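July, evening

Spent most of today on the table. I had been putting it off since the move, because there was always another box to open first. Harish Nair came by at lunch with the two chairs he'd been keeping for me in his garage, and we carried them up before it got too hot on the stairs. He stayed for a sandwich and left by one thirty.

After he was gone I wiped the tabletop down with dish soap and a soft cloth, going with the grain. There was a coffee ring from last week and it took a few passes. I dried it with an old pillowcase. The top is pale, cream in some places and closer to gray in others depending on the light, and any crumb shows up on it right away. I'll have to get used to that. The old one at Brostholm was so dark I could go days without noticing anything.

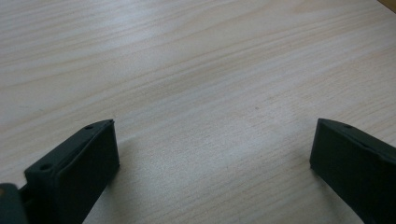 Do I want a tablecloth on it? Only for dinners, I decided, and the rest of the time I'll use placemats and leave the wood grain showing.

Pavithra Rajan called around four and I asked her about placemats. She got hers at Flolwood and says the cloth ones wash fine but shrink a little the first time. I looked online and found a plain set of 2. I didn't order. The budget for the kitchen was 200 and I have spent 104 of it already, mostly on shelf brackets and the lamp.

Also moved the lamp from the hallway to the corner. It gives a glare on the table if I sit on the window side, so I turned the shade a little. Better, but I may need a weaker bulb.

Dinner was rice and the rest of the beans. Ate at the table and did the mail there afterward. The Jardine bill is paid. Still have to call about the water meter and find the screws for the second chair, which wobbles. I think they are in the blue toolbox, under the bed. Will look tomorrow.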